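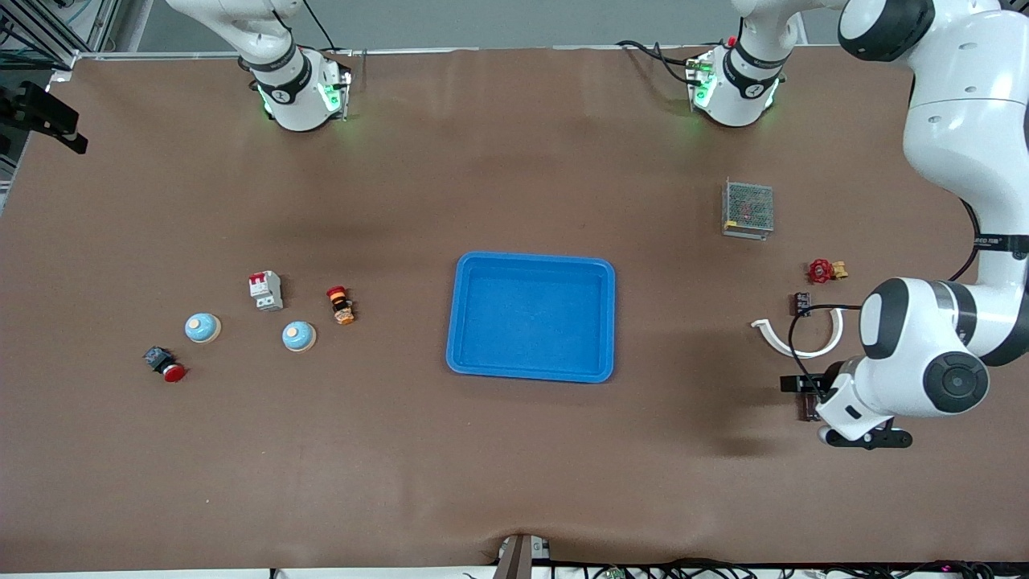 Opening: start with the tray

Hello, thanks for having me, and thanks to whoever fixed the microphone. Wait for people to sit. Don't mention the parking.

My talk is called "One Blue Tray" and it's about sorting out the odds and ends you end up with when you take old equipment apart. I used to have them everywhere — coffee cans, envelopes, one very sad sock. Now everything loose has to go through a blue tray before it gets a home, and I'm a much nicer person to live with!

Say the rule slowly: the tray starts empty. If there's still stuff in it from last time, deal with that first. A red valve handwheel on its brass fitting can wait on the table while you do it, and so can a mesh-covered box. They're big enough that you won't lose them.

How I got here

Tell the Staltard story, short version. I bought a job lot from the Staltard clearance in September, 893 pieces according to the slip, and I thought I'd have it put away in a weekend (pause for laugh, there's usually one). It took me until spring. I was sorting straight into drawers, and every time I met something I didn't recognize I opened a new drawer for it. I got up to 70 drawers. I couldn't find a thing.

So I stopped and bought a tray. I tried the Lins one first, too deep, my fingers kept hitting the sides. The Jevent is shallower and I'm still using it. If anyone asks about price, tell them to catch me at the break.

What goes in together

People expect me to say one kind of part at a time. I don't do that. I mix small things on purpose, because a little black cylinder that looks like a capacitor is easy to pick out next to a couple of light blue knobs. Ten black cylinders together all look the same to me by nine at night. Rounded corners help too, you can chase a part into one and it comes back up the slope to your finger.

Bright color matters more than I thought it would. Dark parts on a dark bench just vanish. Mine has a faint scuff mark on the floor and I can still spot everything in it.

Forty minutes, then stop — that's the kitchen timer bit, hold up the timer. After 40 minutes I start making up categories.

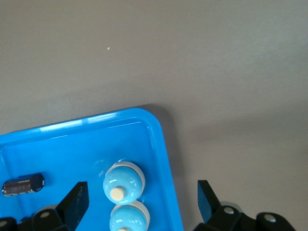

Ozan Baysal wrote to me after the last time I gave this talk and said one tray is fine for parts you know, but he'd want a second for anything he can't name, or the mystery pieces hold up all the rest. I grumbled for a week and then tried it. He's right, so it's 2 trays now and I haven't changed the title.

Read out the label on my second tray: "Ask Feron." That's the repair counter I take the mysteries to. They've been very patient.

Questions next. If it's quiet, ask who has a drawer they're scared of.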